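Die Sache mit dem Handschuh

Also, ich war ja der Meinung, der Planer sei fertig. Das hatte ich im Mai schon in die große Runde geschrieben, mit Ausrufezeichen, und Chepkoech Nzioka hatte nur einen Daumen geschickt. Bei Chepkoech ist ein Daumen kein gutes Zeichen.

Im September saß ich dann abends immer noch bei Otix vor zwei Bildschirmen, trank den Automatenkakao und sah zu, wie Kirui nachdachte. Kirui ist unsere Greifplanung, ich habe den Namen nicht ausgesucht. Kirui bekommt eine Punktwolke, würfelt 2.000 Griffkandidaten aus, wirft alles raus, was mit der Wand der Kiste kollidiert, und sortiert den Rest nach Güte. Kisten mag Kirui sehr. Bei einer Schachtel kommt die Antwort so schnell, dass ich mich beim Tippen beeilen muss.

Von den 2.000 waren an diesem Abend 1.877 tot. Alle anderen lagen auf dem Handschuh.

"Der will dem die Hand geben", sagte ich ins Telefon.

"Wer wem?", fragte Chepkoech. Sie saß in Rotley, man hörte Geschirr im Hintergrund.

"Kirui. Dem Handschuh. Da steht ein Finger hoch, und den findet er toll."

"Schick mal."

Ich schickte.

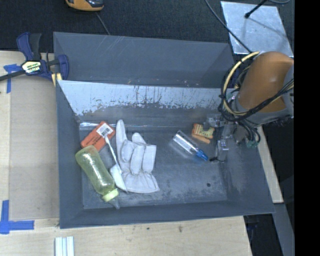
Der Greifer am rechten Rand der Kiste, der Handschuh mit dem aufgestellten Finger neben der weißen Bürste.

Lange kam nichts, nur Geschirr. Dann lachte sie, und zwar richtig, so wie damals, als ich die Einheiten vertauscht hatte und die Simulation den Arm durch den Fußboden gerechnet hat.

"Und die Babyflasche?", fragte sie.

"Sieht er nicht. Durchsichtig, lauter Löcher in der Tiefe. Den Zylinder mit der blauen Kappe auch nicht, da schwebt bei mir nur die Kappe."

"Dann hat er halt Angst vor dem, was er nicht sieht, und hält sich am Finger fest."

Das fand ich für abends ein bisschen viel, ehrlich gesagt. Ich machte trotzdem die Maske auf und guckte mir die Löcher an. Chepkoech hatte vor Jahren bei Uvine etwas geschrieben, das solche Löcher als belegt behandelt statt als leer, 800 Zeilen, fast ohne Kommentare, und in einer stand nur: "frag mich". Also fragte ich. Wir saßen da bis kurz vor Mitternacht, sie diktierte, ich tippte, einmal stritten wir uns über ein Vorzeichen (sie hatte recht).

Dann ließ ich neu planen. Der Balken kroch los, blieb bei der Hälfte stehen, wie immer, und kroch weiter. Ganz oben auf der Liste stand jetzt die kleine Schachtel, orange und gelb, direkt neben dem Greifer. Auf Platz zwei der Handschuh.

"Und?", fragte Chepkoech.

"Er denkt noch an ihn", sagte ich.

"Lass ihn", sagte sie und wollte wissen, ob der Kakao immer noch so dünn ist.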